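Gripper bench inspection checklist, with comments

Site: Vilimbridge, bench 2
Inspector: Solange Paquette
Date: Monday, September 18, 2023
Units under trial: Pidero two-finger (linkage type), MacLeod parallel-jaw
Task: taking expansion cards out of desktop computers and putting them back
Controller: Prundevden, same one for both grippers, same firmware, same opinions

Marking: OK, FIX (before next run), WATCH (run, but look again at lunch), N/A. Comments are mandatory for anything other than OK. They are apparently optional for people who initial the whole column in one stroke, and I have seen the August sheets, so we will be having that talk.

Section A. Before power

A1. Emergency stop reachable from both stools.
OK. Last time it was reachable from both stools if you had the arms of an orangutan. Bracket moved.

A2. Emergency stop tested with the arm moving slowly.
OK. Stopped, complained, reset on the second try. Try two is within the rules. I would like try one.

A3. Floor markings visible, nothing parked inside them.
FIX, then OK. A chair. Always a chair.

A4. Arm base bolts checked against paint marks.
OK. All marks line up.

A5. Cable from wrist to controller free through full rotation.
WATCH. The Pidero cable is clear. The MacLeod cable is routed by someone who thinks joint six is decorative. Retied with hook-and-loop strap, and please don't swap it for zip ties, which is how we lost the last one.

A6. Target computer unplugged from the wall, power button held down for 20 seconds.
OK. Unplugging the monitor does not count.

A7. Grounding strap on the chassis and on the person.
OK for the chassis. The person had to be asked.

Section B. Gripper, mechanical

B1. Linkage screws seated, no play at the pivots.
Pidero: OK. I pushed each plate sideways with a thumb and nothing clicked.
MacLeod: N/A, no linkage. Rail checked, slight grit, wiped.

B2. Fingertip pads intact.
Pidero: WATCH. Left pad is starting to lift at a corner. It will hold for today. Spares are in the drawer marked "cameras," for reasons lost to history.
MacLeod: OK.

B3. Grip force set to the card profile on the controller.
FIX, then OK. The Prundevden came up with yesterday's profile, meant for drive carriers, and that one squeezes. Read the profile name on the screen out loud before the first close. Yes, out loud. You can mumble.

B4. Fingers open fully and close fully with nothing between them.
Both OK. The MacLeod is quicker. The Pidero sounds like a polite stapler.

B5. Wrist camera lens clean, mount tight.
OK after cleaning. One thumbprint, large, no confession.

Section C. Card handling, with the arm live

C1. Slot latch opened by hand before the gripper enters the case.
OK. We are not trialing latches. If either gripper is found fiddling with a latch, somebody has loaded the wrong program.

C2. Approach clears the memory slots and the heatsink.
Pidero: OK. The wide linkage plates look as if they can't possibly fit in a desktop case, and then they do.
MacLeod: WATCH. Narrower body but longer fingers, and the approach path was taught with a shorter pair. Raise the waypoint before the afternoon set.

C3. Card held off the gold contacts.
Both OK. The MacLeod takes the card higher up than I'd like, near the bracket.

C4. Card stays put in the grip when the wrist tilts.
Pidero: OK with the Quadro K620.
MacLeod: WATCH. Small slip on the steepest tilt. It didn't drop the card, but it thought about it. 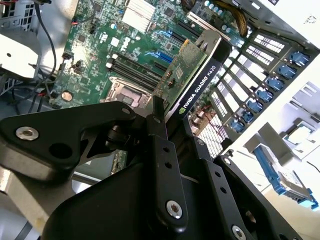

Can we use the same grip force for every graphics card if they're all about the same size?
Size tells you very little about what a card can take, so set the force per model. Start with the lowest setting on the controller, tilt the wrist over a foam tray, and go up one step at a time until the card stops shifting. Write that number on the profile and leave it alone.

C5. Speed limit active whenever the fingers are inside the case.
OK. The limit was on. The argument about raising it is also still on, and my answer is the same as in August.

C6. No hands in the case while the arm is enabled.
FIX. Observed once, to "just nudge" a cable. Stopped the run. The cable was fine and so was the hand, and I'd like to keep both records going. Disable, nudge, enable.

C7. Removed card goes to the antistatic tray, not to the top of the case.
OK. The top of the case is not a tray, however flat it is.

Section D. After the run

D1. Arm parked, power off, key out of the controller.
OK. Key on the hook.

D2. Cycle count entered for each gripper.
FIX. Pidero reads 1,824. MacLeod reads 1,499 on the controller and 400 on the paper log. One of those is wrong and I have a guess which one is in pencil. Copy from the controller until it's sorted out.

D3. Loose screws collected and accounted for.
OK. Tray matches the sheet.

D4. Comments handed over to the next shift.
This is them.

Inspector's remarks

Both grippers may run tomorrow. The Pidero gets a new left pad first thing. The MacLeod keeps the slow wrist setting until C4 has been repeated with fresh tips, and nobody is to call it the winner or the loser before then, including on the whiteboard, including as a drawing.

Open items: B2 pad, A5 cable route, C2 waypoint, C4 repeat test, D2 log.

Signed, S. Paquette. Second signature required below. A full one, please, with letters in it.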